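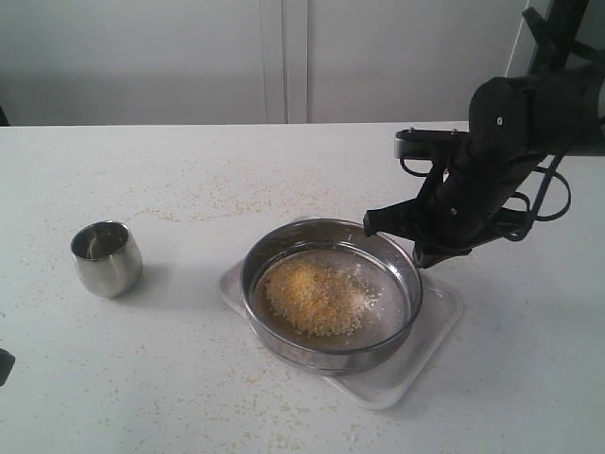
Technical notes for the Giltosell season

December
By Rebecca Guerra

The get-in for Mulder, the new dance work by Dehua Gu, starts at 8 am in the main hall at Giltosell. The piece runs for 42 minutes without an interval. Latecomers can be admitted at 2 points only, both marked in the stage manager's cue sheet, and front of house will hold the doors at all other times.

The floor is the company's own sprung deck, laid over the existing boards and covered with grey dance vinyl. Seams run upstage to downstage. Street shoes are not allowed on it once the vinyl has been taped - this applies to lighting crew during the focus as well.

Sound is played back from the control desk at the rear of the stalls. Tadau, who wrote the score, have asked for extra low-frequency speakers under the front rows. Seats directly above them will be sold with a note about vibration.

Haze is used in the second half. The detector isolation form must reach the duty manager before the dress rehearsal, and the hall cannot open to the public until it has been signed.

Jultanon follows in the studio theatre. Its lighting plan is still in draft and will be sent to crew separately.

Giltosell Arts - Technical Department | Contact us | Copyright Giltosell | Back to top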